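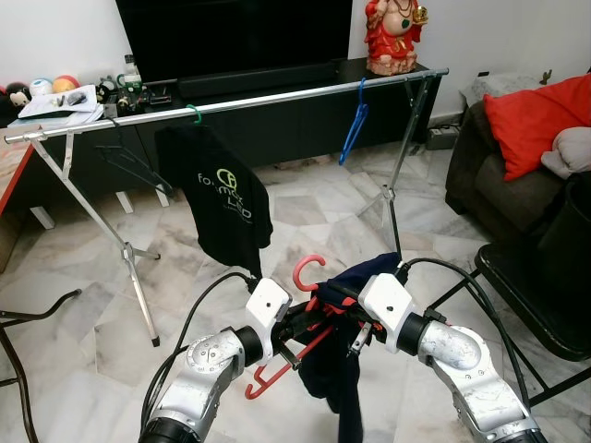

*Photos: Katherine Cuadros, Reltness*

**Furnished let, second-floor flat — walk-round on 21st January**
Checked by: Hartmut Haberkorn
Going with: Yesenia Villca (tenant)

Boxes are ticked where I was happy. Anything left open has a note. This is a lovely flat to inspect and Yesenia had every cupboard unlocked before I'd got my shoes off, so thank you!

**Entrance and hall**

- [x] Front door closes on its own and latches. *Much better than last time. The new closer is a treat.*
- [x] Smoke alarm sounds on test. *Very loud, good.*
- [ ] Hall light switch. *Plate is cracked at one corner. Works fine, but please get it changed before somebody's thumb goes in.*
- [x] Way out clear of bikes, boxes and shoes.

**Kitchen**

- [x] Heat alarm tested.
- [x] Fire blanket on its hook, tag in date.
- [ ] Under-sink pipework. *Slight weep at the trap. I nipped it up by hand and left a dry tissue underneath — Yesenia will look at it tonight and text me.*
- [x] Fridge plug and flex sound, no scorching.
- [x] Window restrictor holds. 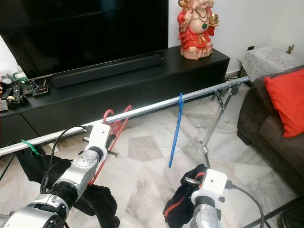
**Category B: living areas**

- [x] Clothes drying kept away from heaters. *A metal rack and hangers are such a good way to do it. Do crack the window open on washing days, even in January, as the north wall gets damp in no time.*
- [ ] Radiator valve. *Stiff. Parviz Farahani has the right key and says he can free it without draining down.*
- [x] Sockets firm on the wall, no buzzing.
- [ ] Extension lead. *The old white one has no rating marked on it at all. Swap for a fused one with a switch, and don't plug a heater into it.*

I also had a good look at the walls for mould, and I'm delighted to say the patch from the autumn hasn't come back. Consuelo Bermúdez treated it and repainted, and her work has held up beautifully.

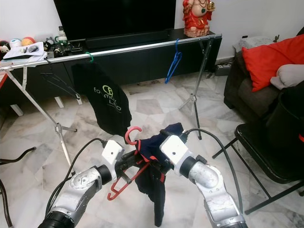 She used the Wornach anti-damp paint, two coats, and there's half a tin left in the meter cupboard with the lid taped down. Please keep it there in case we need to touch up round the window. The meter reading was 648, which I've passed on to the office at Jamport.

- [x] Curtain rail tight at both ends.
- [x] Floor level, no lifted edges.
- [ ] Television standing on furniture. *Check it has a strap or is otherwise steady when children visit. I didn't get to the back of it today.*

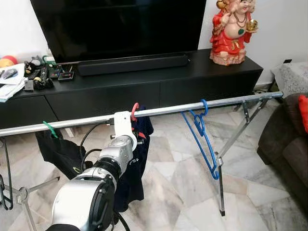

## Bathroom and bedroom

- [x] Extractor fan runs on after the light goes off. *Set to 15 minutes, perfect.*
- [x] Pull cord clean and complete.
- [ ] Bath sealant. *Coming away by the taps. Small job, put it with the trap.*
- [x] Carbon monoxide alarm by the boiler, tested twice.
- [x] Bedroom window opens fully and the key is on the sill.

**To do**

1. Switch plate in the hall: Hartmut
2. Trap and sealant: Hartmut, one visit
3. Radiator valve: Parviz
4. New extension lead: Yesenia to choose, landlord to pay
5. Television strap: Hartmut to check on the same visit as the trap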